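3.2 Demonstration by hand and by remote control

We compare two ways of giving the robot a demonstration. In the first way the operator holds the gripper tool in the hand and does the task directly. In the second way the operator sits at the Siqueira console and moves the arm from a distance. Both ways record the same kinds of signal: the images of the wrist camera, the pose of the gripper, and the opening of the fingers. The policy network does not know from which of the two sources an episode is taken, except in the ablation of Section 4.3.

The hand-held tool, which we call Prillness in the rest of this paper, has the same fingers as the gripper that is mounted on the arm. We decided on this after early trials in which the fingers of the tool were shorter than the fingers of the robot. In these trials the policy learned to stop the approach too early, and the object was pushed away before the grasp. With equal fingers this error became rare, and we did not need a correction step between the two embodiments. The weight of the tool is still different from the weight that the arm carries, and the operators told us that they feel this in the wrist after a long session.

The remote console was built by the group of Boltesmont for a different study, and we changed only the control mapping. The operator moves a handle, and the motion is sent to the arm with a scale factor of one half. A smaller scale gives better precision but makes the long transfer motions very slow. We tried to let the operator change the scale with a foot pedal. Most operators forgot the pedal during the task — or pressed it at a wrong moment — and therefore we removed it again.

Each episode starts from a free position above the work surface and ends when the object is released and the fingers are open. The operator decides when the recording starts and stops. We asked the operators not to repeat a failed grasp inside the same episode more than two times. If the grasp still failed, the episode was stopped and marked as failed. Failed episodes are kept in the data set but they are not used for training in this section.

In total we collected 3,090 episodes. From these, 389 were rejected by the automatic filter, in most cases because the pose estimate was lost for a longer period. The filter looks at the jump between two neighboring poses and at the time without a valid pose. We selected the thresholds on a separate set of 500 episodes, which is not included in the number above. Jussara Furtado and Ka-ming Chow looked at the rejected episodes a second time and agreed with the filter in nearly all of them, so we did not bring any episode back by hand.

3.3 Surroundings during the hand-held demonstrations

An advantage of the hand-held tool is that it can be carried to any room. This is also a source of difficulty. When the arm is used, the background of the wrist image is fixed by the place of the robot base, and it changes only in a small range. When the tool is used, the operator turns the wrist freely, and the camera may look far past the work surface. In such a view the foreground is almost constant, while furniture, walls and lamps take a large part of the image (Figure 2).

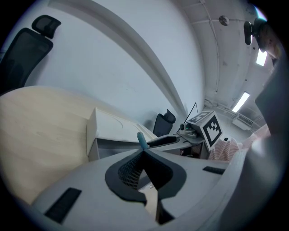
Figure 2. View from the camera on the hand-held gripper tool. The black foam jaw pad is in front, with office furniture and a white cube carrying a black-and-white marker pattern behind it. Ceiling lights are at the right.

We see two effects of this in training. First, bright lamps in the image can change the exposure, and then the darker parts near the fingers lose contrast. We apply a random change of brightness and contrast to every training image, with the same range for both sources. Second, the policy may connect a certain background with a certain action. To reduce this risk we moved the collection between rooms during the same month, and we did not keep one task in one room only.

We considered cutting the upper part of the image, which would remove most of the distant background. In a small test on the Gurketier tasks this made the result worse. The reason is probably that the upper part is useful during the approach, when the object is still far from the fingers. The full image is therefore used in all experiments of this paper.

The start of an episode needs a further comment. With remote control the arm always begins from the same joint configuration, and the first images are very similar to each other. With the hand-held tool the first images differ strongly, and an operator sometimes waits with the tool turned to the side before the motion begins. We remove this waiting part with a simple threshold on the speed of the gripper. The threshold is the same for all operators, although their speed is not the same. A threshold for each operator could be fairer, but we leave it for later work.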